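Resources > Member Events > Speaker Notes

We use cookies to improve your visit. Accept | Manage preferences

Speaker notes: Shiela Dimaculangan, Drallimell Hospitality Services

Slide 11. Acknowledge the host and thank delegates from Pranero.

Linen remains our second-largest controllable cost. In March the group laundered more than 3,000 napkins across 35 dining rooms, and 503 were written off for staining. Managers are asked to favour darker colours for evening service. A brown cloth, folded and laid on a plain white table, provides sufficient contrast without further decoration. Pause for questions.

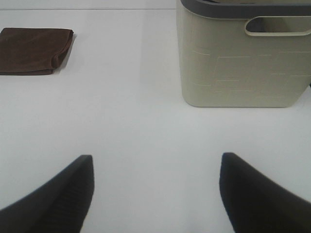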